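Kenon Help Desk
Ticket: Slow opening of shared folder, second floor
Status: Closed, then open, now closed again
Priority: Normal (submitter selected "Catastrophic")
Product: Kirkus file sync, desktop client

Original report
Opening any folder on the shared drive takes 40 seconds. It used to take none. Nothing has changed on my computer except the updates, the new monitor, and the thing I installed to make the updates stop.

Log

9:10 a.m. Asked submitter which folder. Submitter replied "all of them." Asked for one as a sample. Submitter sent a screenshot of the desktop with 21 folders on it, four of them called New Folder.

9:35 a.m. Remote session. Timed the Invoices folder at 40 seconds by the wall clock. Timed it again and got the same. Opened the same folder from my own machine and it came up before I could find the clock. So the server is fine and I can stop composing my apology to the server.

9:50 a.m. Removed the thing that makes the updates stop. Updates started. Lost the machine until lunch.

1:15 p.m. Machine is back, with a new weather widget. Folder still takes 40 seconds. Cleared the Kirkus cache, signed out, signed in. No change. Checked the network cable, which had been run under a chair leg. Moved the chair. No change, but I feel better about the cable.

1:40 p.m. Kirkus client log shows the same line over and over:

waiting on host KARUNERO-OLD, retry 2

Karunero was the file server before the current one. It was retired in December and now holds a door open in the basement. The client is asking it for permission every time a folder is opened, and giving up after two tries of 20 seconds each.

2:05 p.m. Looked for KARUNERO-OLD in the client settings. Not there. Looked in the mapped drives. Not there. Looked in the registry and found it under a key called "temp_fix_remove_later." I wrote that. Removed it.

2:10 p.m. Invoices opens instantly. Submitter says it feels "a bit too fast." Closing ticket.

Reopened by submitter, Wednesday
Folders are fine now but the Ueda folder has no thumbnails, just gray rectangles. Please restore the thumbnails. I find things by their color.

Log, continued

10:20 a.m. The Ueda folder has some 600 pictures in it, dropped there by three departments over several years with names like final, final2 and use_this_one. The preview cache went when I cleared Kirkus, so the client has to build every thumbnail again. It does this only while the folder is open and the window is on top. Submitter keeps it minimized "to save the computer the effort."

10:30 a.m. Asked submitter to open the folder, leave it on top, and go get coffee.

10:45 a.m. Submitter returned early and minimized it. Asked again.

11:25 a.m. Thumbnails done. Scrolled to the bottom and back with no gray rectangles left, apart from pictures that are largely gray to begin with. Opened two at full size to be sure the previews matched the files. Both match.

Set the preview cache to survive a sign-out (Settings, Storage, Keep previews). It is off by default for reasons the Kirkus manual describes as "performance." Also searched every other machine on the second floor for temp_fix_remove_later. Found it on five. Removed it from five. Will not be adding a note to the knowledge base about who put it there.

Submitter confirms folders open, colors are present, and the weather widget can stay.

Attachments (2)
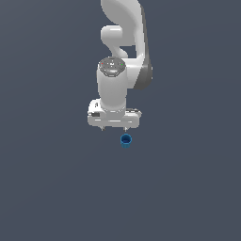
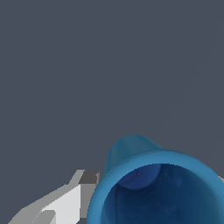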